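Remine opens its Monday steaming table to the neighborhood

8 June 2026 – I'm Veerle Goossens, and I get to share some news I've been sitting on since February: Remine is starting a weekly steamed bun lunch, and everybody's welcome!

It started small. Hüsnü Tuncer brought a bag of buns to work, we borrowed an electric steamer from Floor Coppens, and by one o'clock people from the Kuno offices upstairs were asking what smelled so good. We did it again the next week (and the week after that), and now we're making it official.

Lunch runs every Monday from noon. A plate costs 2 euros, tea included, and we have room for 40 people. If you'd like to learn to make the dough yourself, Hüsnü is teaching a morning class for 20, and I'd sign up soon – my own sister is already on the list.

The way we cook is as simple as it gets. Water in the base, basket on top, buns in with a bit of space between them, lid on. Please don't lift the lid early, however tempting it is. I've done it, and I ate flat buns for my trouble.

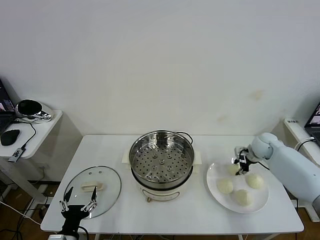
We serve them plain, with small bowls of chili oil and soy sauce on the side, and Willy Coppens has promised his pickled cucumbers for the first lunch. Bring your own container if you want a couple to take home.

To book a seat or a place in the class, call the Remine front desk and ask for Veerle.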